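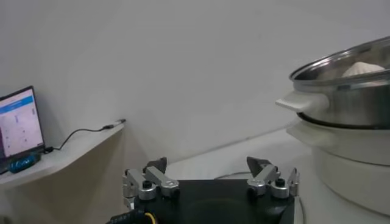
Fio sobre regras de bancada para automação em cozinha de teste. Parte disto já está no nosso procedimento interno, parte ainda está em revisão. Vou por ordem de importância, não pela ordem do documento.

1/ Velocidade. Com recipiente aberto na bancada, o braço trabalha em modo reduzido. Só volta ao modo normal por comando manual no painel. Temporizador a repor a velocidade sozinho não é aceite, e já recusei dois pedidos nesse sentido.

2/ Zona de vapor. Desenha-se um volume de exclusão acima do bordo da panela, com 30 cm de altura. Com a resistência ligada, o punho não entra. Para entrar: desligar, esperar 5 minutos, confirmar no painel, e só depois libertar a trajetória. A espera conta a partir da confirmação de corte, e não da última vez que alguém olhou para a luz.

3/ A Ulla Lindqvist perguntou se o volume de exclusão pode ser cilíndrico. Pode, desde que o raio inclua as pegas. Quem usa só o diâmetro do bordo deixa as pegas de fora e o planeador passa por cima delas sem aviso.

4/ Força de preensão. O limite define-se por objeto e nunca por tarefa. Ovo com casca, pão cozido a vapor e tampa de vidro são três entradas distintas na tabela, mesmo quando aparecem na mesma sequência. Se o objeto não está na tabela, a garra não fecha. 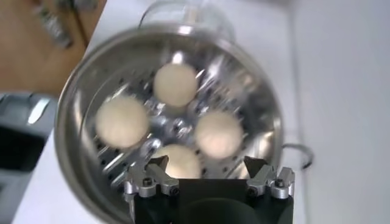
Grupo de Segurança e Normas – Laboratório de Manipulação, Gisix

5/ Aproximação vertical a ovos: a descida faz-se com os dedos já na abertura final. Ajustar a abertura lá em baixo, entre peças vizinhas, é a causa mais comum de contacto lateral nos nossos registos. A correção é de uma linha no programa.

6/ Superfícies refletoras. O aço polido estraga a estimativa de profundidade, sobretudo no centro do cesto e junto ao bordo. A regra em vigor: se duas leituras consecutivas diferirem mais de 5 mm, a descida para. O operador não pode alargar esta tolerância a meio do ensaio. Regista, termina e abre pedido de alteração.

7/ Desfoque. Imagem captada com o punho em movimento serve para acompanhar o ensaio, não serve para decidir uma preensão. O Aatos Huttunen discorda e tem argumentos razoáveis quanto ao tempo de ciclo. Fica em aberto até à revisão de abril.

8/ Materiais em contacto com alimentos. Dedos metálicos sem revestimento: permitidos em ensaio, e tudo o que for tocado segue para descarte. Ninguém come material de ensaio. A regra vem escrita na primeira página do procedimento Zorkton e mesmo assim é a que mais vezes repito.

9/ Tampas. A tampa de vidro tem lugar fixo na bancada e fica fora da trajetória do outro braço. Pega-se sempre pelo puxador, nunca pela orla. Pousada ou encostada, conta como obstáculo no modelo de colisão.

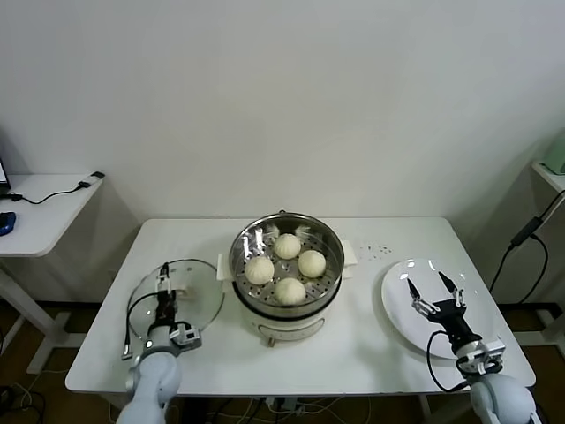 10/ Dois braços, uma bancada. Cada braço tem a sua metade e o centro é zona partilhada com bloqueio: entra um, o outro aguarda fora. Se o bloqueio não for libertado em 10 segundos, param ambos. Não há retoma automática.

11/ Cabos. Os do punho precisam de folga para a rotação completa, mas a laçada não pode descer abaixo da ponta dos dedos. Verifica-se à mão, com o braço parado, nas posições extremas. Os do chão devem ir em calha – aqui ainda temos trabalho a fazer.

12/ Limpeza entre ensaios. Migalhas e resíduos no tampo contam como não conformidade menor. Duas menores na mesma sessão obrigam a repetir a lista de verificação desde o início.

13/ Registo mínimo por ensaio: versão do programa, tabela de forças em uso, estado da resistência, nome do operador, paragens e respetivo motivo. "Parou sem razão" não é motivo. Se não se sabe, escreve-se "causa não determinada" e anexa-se o registo do controlador.

14/ Quem usa o modelo de ficha Nieminen: o campo "estado térmico" passou a obrigatório. As fichas antigas continuam válidas para consulta, mas não para abrir ensaio novo.

Comentários ao ponto 7 por escrito, de preferência com dados de ciclo.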